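Care of Records and Sleeves at Home

The Stollow Listening Library lends 3,198 albums to its members, and most of the damage recorded at the returns desk begins in the home. The following guidance applies to borrowed records and to members' own collections.

Handling. Hold the record by its edge and label only. Wash and dry the hands first. Return the disc to its inner sleeve as soon as the side has finished playing.

Dry cleaning. Brush the record before each play with a carbon fiber brush, following the grooves for two full turns. Do not press. Household dusters leave lint and should not be used.

Wet cleaning. Use distilled water and a clean microfiber cloth. Keep the label dry. Stand the record in a rack until no moisture remains in the grooves. Any flat table will serve as a work surface, provided it has been wiped down and a soft towel laid over it.
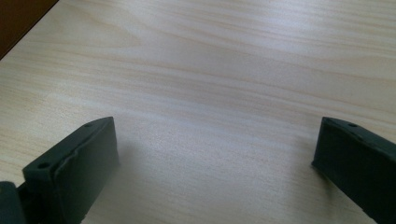
Mthembu writes that a towel sheds too much for this purpose, and that a rubber mat of the kind sold for kitchen drawers has given better results with older live albums. The library has no objection to a mat, if it is washed beforehand and is free of powder.

Storage. Shelve records upright, never stacked or leaning. Keep them away from radiators and direct sun. A shelf should be full enough to hold the sleeves straight and loose enough for one to be drawn out with two fingers.

Small items. Tour badges, ticket stubs and spare styluses should not be kept inside album covers, where they press rings and dents into the vinyl. A shallow divided tray is suitable. 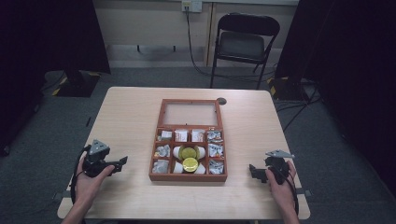 Wooden tray with small compartments.

Sleeves. Replace paper inner sleeves when they split. Packs of 9 are available at the Conau branch, and members should quote list number 191 when ordering.

Stollow Listening Library, 109 Brinenska Street | Contact the desk | All rights reserved | Back to top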